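Plilitz 작업운영 회의록
2023년 8월 11일
작성: 작업운영팀 서기 당번

장소: 2층 회의실. 예약 시스템이 자동화된 뒤로 같은 시간에 두 팀이 예약되는 일이 없어졌다고 들었으나, 시작 전에 다른 팀을 내보내는 절차가 있었음.

지난 회의록 확인

지난 회의록은 수정 한 건을 반영하여 승인함. "직원 일동은 자동 검수 도입을 환영하였다"를 "직원 일동은 자동 검수 도입에 대해 들었다"로 고침. 원문을 쓴 당번은 분위기를 좋게 하려던 것이라고 해명하였고, 해명은 받아들여짐.

안건 1. Marwat 자동 검수 도입 6개월 경과

2월에 Marwat이 들어온 뒤 손그리퍼 작업 기록의 1차 검수는 사람이 하지 않음. 작업자가 그리퍼로 물건을 집고, 옮기고, 내려놓으면 기록이 올라가고, Marwat이 통과와 반려를 가름. 예전에 검수를 맡던 사람들은 현재 Marwat의 반려 사유를 검수하고 있음. 직무명은 바뀌었고 의자는 그대로임.

운영 측 보고에 따르면 지난달 반려는 1,447건이며, 이 중 사람이 다시 보고 통과시킨 것이 300건임. 운영 측은 이 숫자를 시스템이 안정되어 간다는 뜻으로 읽었고, 작업자 측은 300번 억울했다는 뜻으로 읽음. 두 해석 모두 회의록에 적기로 함.

반려 사유 문구에 대한 불만이 길게 이어짐. 가장 많이 나오는 문구는 "파지 의도 불명확"임. 작업자 측은 물건을 집으려는 사람의 의도가 물건을 집는 것 말고 무엇이겠느냐고 물었음. 운영 측은 문구를 Marwat 쪽에서 번역해 보내 준 것이라 원문의 의도도 불명확하다고 답함.

말랑한 물건에서 유독 반려가 잦다는 지적도 있었음. 단단한 물건은 손가락 패드가 닿는 순간이 분명한데, 눌리는 물건은 어디까지가 닿은 것이고 어디부터가 쥔 것인지 사람끼리도 말이 갈림. 예전 검수자들은 이런 경우 화면을 옆으로 돌려 보여 주며 "이건 쥔 거지?" 하고 물었고, 옆 사람이 "쥔 거네" 하면 끝났음. 이 절차는 문서화된 적이 없어서 자동화 대상에도 들어가지 못함.
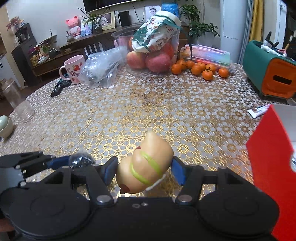 그래서 작업자들이 요즘 천천히 집는다는 이야기가 나옴. 빨리 집으면 반려될까 봐 물건 앞에서 한 번 멈추고, 쥔 다음에 또 한 번 멈춘다는 것임. 운영 측은 그렇게 모은 동작을 로봇이 배우면 로봇도 물건 앞에서 눈치를 보게 된다고 우려함. 회의실에서 웃음이 나왔으나 운영 측은 웃으라고 한 말이 아니라고 밝힘.

멈춤 습관은 퇴근 후에도 이어지는 모양임. 마트에서 두부를 들기 전에 잠깐 기다렸다는 증언이 있었고, 비슷한 경험이 있다는 사람이 더 나왔으나 안건과 무관하여 기록을 생략함. (당번 주: 당번도 그랬음.)

결정 사항: 반려 사유 옆에 해당 구간의 시각을 함께 표시해 달라고 Marwat에 요청함. "파지 의도 불명확"은 사내에서 우선 "쥐었는지 모르겠음"으로 바꿔 부름. 옆 사람에게 물어보는 절차는 정식 절차로 복원하되, 이름을 "동료 교차 확인"으로 함. 이름이 생겼으니 양식도 생길 것이라는 걱정이 있었고, 양식은 이미 작성 중이라고 함.

안건 2. 물건 차림표의 자동 배정

작업자가 그날 상에 무엇을 올리고 무엇부터 집을지를 프로그램이 정하는 방식에 관한 건. 도입 취지는 작업자마다 집기 쉬운 것만 고르는 일을 막자는 것이었음. 이 취지에 대해서는 작업자 측도 할 말이 많지 않았음.

문제는 프로그램이 사정을 모른다는 데 있음. 상을 다 차려 놓은 뒤에 순서가 바뀌어 내려오고, 구석에 둔 것을 먼저 집으라고 하면 앞의 것을 다 밀어 놓아야 함. 밀어 놓으면 배치가 달라졌다고 반려됨. 도로 돌려놓는 시간은 작업 시간으로 잡히지 않음. 작업자 측은 이것을 "기계가 시키고 사람이 치우는 일"이라고 불렀고, 운영 측은 그 표현을 외부 자료에 쓰지 말아 달라고 부탁함. 내부 자료에는 써도 된다고 함.

간식류 배정에 대해서도 의견이 있었음. 비닐 포장은 미끄럽고 구겨지며, 집는 위치에 따라 모양이 달라짐. 집기 연습에는 좋은 물건이라는 데 이견이 없었음. 다만 한 번 그리퍼로 여러 차례 쥔 간식을 누가 먹느냐는 문제가 남음. 프로그램은 물건을 "사용 가능"과 "교체 필요"로만 구분하며 "먹어도 됨"이라는 항목은 없음. 교체 기준이 될 때까지 쥔 빵은 이미 빵이라 하기 어렵다는 의견이 다수였음.

운영 측은 간식 구입비로 1인당 3,000원을 따로 책정하겠다고 함. 작업용과 식용을 구분하여 보관하고, 식용은 그리퍼로 집지 않음. 이 마지막 문장을 굳이 넣어야 하느냐는 질문이 있었으나 넣기로 함.

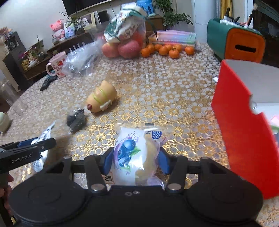 한 참석자는 순서를 프로그램이 정하는 것까지는 참겠는데, 손이 느린 날과 빠른 날이 있다는 것을 어디에도 입력할 수 없는 점이 더 힘들다고 말함. 예전 조장에게는 오늘 손목이 좀 그렇다고 하면 가벼운 것부터 돌려주었으나, 지금은 그 말을 할 곳이 "기타 문의" 칸뿐이고, 거기에 적으면 문의해 주셔서 감사하다는 답이 바로 온다고 함. 답이 온 속도만큼은 조장보다 나았다고 덧붙임.

이에 대해 운영 측은 조장이 없어진 것이 아니라고 설명함. 조장은 현재 배정 프로그램의 예외 처리를 담당하고 있으며, 예외가 많아 작업장에 나올 시간이 없음. 그 예외의 상당수가 조장이 작업장에 없어서 생긴다는 지적에 운영 측은 검토하겠다고 함.

결정 사항: 조장은 오전에는 반드시 작업장에 나옴. 배정 화면에 "가벼운 것부터" 단추를 넣고, 누른 이유는 묻지 않음. 단추가 생기기 전까지는 조장에게 말로 함. 물건을 제자리에 돌려놓는 시간도 작업 시간에 포함함. 마지막 항목은 운영 측이 가장 빨리 동의하였는데, 이미 포함되는 줄 알았다고 함.

안건 3. Fuvdale 물류 현장 견학 보고

다녀온 사람들의 구두 보고로 갈음함. Fuvdale에서는 소분 작업 일부를 로봇 팔이 맡고 있음. 잘 집음. 상자처럼 생긴 것은 특히 잘 집고, 그렇지 않은 것은 옆 칸으로 보내는데 그 옆 칸에 사람이 서 있음. 현장에서는 이 자리를 "협업 구역"이라 부름. 예전에는 그냥 포장대였다고 함.

협업 구역 근무자들의 말로는 몸은 덜 힘들고 정신은 더 바쁘다고 함. 전에는 쉬운 것과 어려운 것이 섞여 와서 쉬운 것을 하는 동안 숨을 돌렸는데, 이제 쉬운 것은 팔이 다 가져가고 사람 쪽으로는 터진 봉지, 젖은 상자, 이름 모를 길쭉한 것만 옴. 물량이 줄었으니 인원도 줄여 보자는 말이 위에서 나왔다가, 위에서 내려와 한나절 서 보고 나서 들어갔다고 함. 이 대목에서 참석자들이 Fuvdale의 윗분을 우리 쪽에도 모실 수 있는지 물었음.

우리가 집은 동작이 저런 팔로 가느냐는 질문이 있었음. 운영 측은 고객사별 용도는 말할 수 없다고 답함. 그렇다면 우리가 우리 자리를 없애는 일을 하는 것이냐는 질문이 이어졌고, 운영 측은 잠시 있다가 그것도 말할 수 없다고 함. 잠시 있은 것이 대답 아니냐는 발언은 발언자의 요청으로 기록에 남김.

논의 끝에 다음과 같이 정리함. 자리가 바뀔 경우 바뀌기 전에 알린다. 교육은 근무 시간 안에 한다. 새 직무의 설명은 그 일을 해 본 사람이 한다. 지난번 Marwat 교육은 영상으로 대체되었고, 영상 속 목소리도 합성이어서 질문할 데가 없었음.

안건 4. Nerkville 사무소 이전 인원

시간이 부족하여 다음 회의로 넘김. 네 번째 안건은 지난번에도 시간이 부족하여 넘어왔음. 다음번에는 첫 안건으로 올리자는 제안이 있어 그리하기로 함.

기타

그리퍼 손가락 패드 교체 주기가 들쭉날쭉하다는 건. 닳은 패드로 집으면 미끄러지고, 미끄러지면 작업자 실수로 분류됨. 패드 상태는 시작 전에 각자 확인하고, 교체품은 잠긴 서랍에서 꺼내 문 옆 선반에 둠. 서랍을 왜 잠갔는지는 열쇠를 가진 쪽도 기억하지 못함.

회의록 자동 작성 프로그램 시범 사용의 건. 이번 회의를 녹음하여 시험해 본 결과, 안건 1의 결정 사항이 "동료 교체 확인"으로 정리되어 나옴. 당분간 당번이 계속 쓰기로 함.

다음 회의 일정은 예약 시스템에서 빈 시간을 찾는 대로 공지함. 끝나기 전에 다음 팀이 들어와 회의를 마침.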